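4.2 Clearing and sorting dishware

The second task family covers the part of kitchen work that comes after a meal and before the sink: picking up loose dishes and putting like with like. We chose it because people rate it as easy and dull, and because earlier systems have been reported mostly on single objects set down in a known pose. Our question was whether the Nakeo arm, running the Abera policy without any task-specific tuning, could finish a whole table at a pace a household would accept.

Each trial begins with plastic bowls and cups spread over a square table with a green cloth. The operator places them by hand from a printed layout. Layouts differ in three ways that matter to the results: whether any bowls are already nested, whether cups stand, lie on their side or sit upside down, and how close the pieces are to the table edge. A trial ends when the policy reports that it is done, when a piece falls to the floor, or when the time limit of 224 seconds runs out.

We ran 810 trials in all. The training set held 3000 demonstrations from the Flollik collection, none of which used the cloth or the cup shapes tested here. Lighting was left as it was in the room, so glare inside the bowls changed from morning to afternoon. We made no attempt to correct for it.

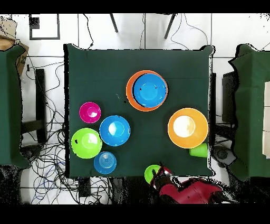 Figure 4. Dishware task during a grasp. The gripper holds a small lime green cup at the near side of the table. A blue bowl is nested in a larger orange one, one cup lies on its side by the yellow-orange bowl, and a light blue cup is upside down.

Upright cups gave little trouble. The policy closes on the rim or the wall, and either grasp holds well enough for a short move. Cups on their side were harder. The fingers often touched the cup first on one side only, and the cup rolled. When it rolled inward the policy usually tried again and got it. When it rolled outward the trial was over, and this was the most common way to lose a piece.

Nested bowls caused a different kind of error. With only a thin strip of the lower rim showing, the policy tended to treat the pair as a single bowl. For clearing, this does no harm - the pair moves together and ends up in the right place. For sorting by color it is a failure, and we scored it as one. In 19 trials the arm lifted the pair, set it down, and then went back and pulled the inner bowl free. We have not been able to bring this behavior out on purpose.

Speed remains the weaker side of the system. Most of the time in a trial goes to small corrections above the object before the fingers close, and very little to travel. The older Garkach controller moved faster between grasps but missed more of them, and the two came out close on total time. A person doing the same job picks up several pieces at once and stacks while walking. Neither controller does anything like that, and no demonstration in the training set shows it.

We would therefore call clearing plastic dishes workable with someone nearby to pick up what falls, and sorting them not yet ready for home use. Glass and ceramic were left out of this study. Section 4.3 turns to folding, where the objects do not roll but the end state is much harder to score.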